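About Hendeo

We are a small toy company in Mekcombe, and we make toys for the hands.
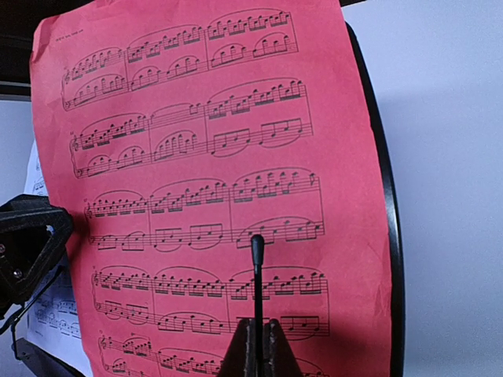 Hendeo started with one product, a wooden puzzle ring called the Pallby. It has five pieces that turn around each other and never come apart. We made the first ones in a rented garage and sold them at school fairs and on a market table. People picked it up while they were talking to us and they forgot to put it down. From this we understood that we had a business.

Today we make the Pallby in three sizes, and also yo-yos, spinning tops, balance birds and small tin puzzles which fit in a coat pocket. All of our toys work without batteries. We do not make any toy with a screen, and we have no plan to begin with it.

How we work

The wooden parts are cut and sanded in our workshop behind the shop. The tin puzzles are pressed for us by Deng, a family factory with which we have worked since our second year. Each new toy is given to children and to grown-up people for some weeks before we decide if we will sell it. Many of them do not pass. We had a very nice walking duck which walked only on our own table.

We produce 4,000 Pallbys in a year. In the beginning we made 200 and we thought it was too much. The limited colors are made in series of 500 pieces and when they are sold, we do not repeat them. Please do not write to ask for the old green one. We also do not have it anymore!

Safety

Our toys are tested for the ages which are printed on the box. The small Pallby and the tin puzzles are not for children under three years. If a part becomes loose or has a sharp place, stop using the toy and send it to us. We repair it or give you a new one, also if you have lost the receipt.

Schools and shops

Some teachers tell us that a quiet toy in the hand helps a child to listen, and others tell us that they have a full drawer of toys they took away. We respect both opinions. For schools we offer a classroom box with 30 quiet toys and a sheet of simple rules, which the teacher can change as he or she likes. Orders for the new school year should reach us before September.

If you have a toy shop or a book shop, we are happy to send you a sample box. The smallest order is 12 pieces and you can mix the models. We do not give a better price to big chains than to small shops.

Visit us

The shop is open in the afternoon, and in the morning if you call first. In April 2018 we moved to the corner building beside the old post office, so if your map shows us near the river, it is the wrong address. Parking is behind the building. You can try every toy before you buy it, and there is a low table for the smaller visitors.

For repairs, please put a note with your name and return address inside the package. We answer all letters and e-mails, but in the weeks before the holidays it can take us a little longer.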